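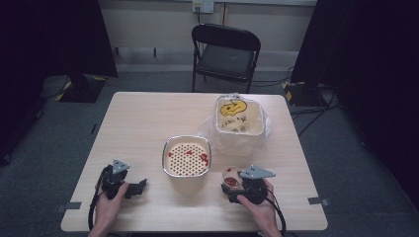 Let the Customer Close the Box

Last November the bakery and takeout counter at the bottom of my street in Hodville started sealing every order with a strip of printed tape. The tape says the food has not been touched since it left the kitchen. It is hard to peel, it tears the lid when it comes off, and it goes in the trash. I have bought lunch there for 7 years and I never once wondered whether someone had touched it.

I want to argue for less packaging on takeout food, and I want to do it without pretending that all of it is useless. Soup needs a lid. A cake needs a box if it is going to ride home on a bus. What I object to is the second and third layer, the ones that get added because a supplier offered them or because a place across town does it.

I kept everything from my own orders for one winter. I eat out more than I should, so there was plenty of it. By the end I had 47 bags, most of them clear plastic, and nearly all of them had been wrapped around a box that was already shut. I reused a few for wet shoes. The rest sat in the closet until I got tired of looking at them.

The usual answer is that people want the bag. I think people take the bag, and that is a different thing. When the Clalar grocery stopped handing out bags at the deli counter and put them on a hook by the door instead, I stood in line there twice a week and watched most people walk past the hook. They had hands, or a backpack, or a car parked thirty feet away. A few took one. Nobody was angry about it that I could see.

Cost matters too. A bag is cheap and so the owner of a small place doesn't think about it much. But I asked at the Hegarty Street diner what they spent on takeout supplies over a year, and the manager looked it up for me. Bags alone came to $1,138. That is not going to close a diner. It would pay for a good part of a new fryer, or for a few weeks of an extra pair of hands on the morning shift.

I have heard the health argument, and part of it is fair. Delivery is harder than pickup, since the food passes through a stranger's car. If I were sending a meal across the city I would want it shut properly as well. But most of these rules get written for delivery and then applied to the person standing at the counter, who watched the sandwich being made and is going to eat it on a bench outside.

Then there is the paperwork side of it. Emar, the town next to ours, passed a packaging ordinance that runs to 357 lines. I read it. It defines a fork. It has a section on which coatings count as paper -- and it never says that a cashier should ask before reaching for a bag. I don't think a rule that long was needed to get to something a person can say in four words.

So my proposal is small. Ask first. "Do you want a bag?" should come before the bag, every time, and the same goes for the napkins, the fork and the little packets of ketchup. If the customer brings a container that is clean and has a lid, use it. Keep the sealing tape for orders that go out with a driver.

I put this to the counter at the bottom of my street. They said they would think about it, and they gave me my roll in a paper sleeve with the tape across it.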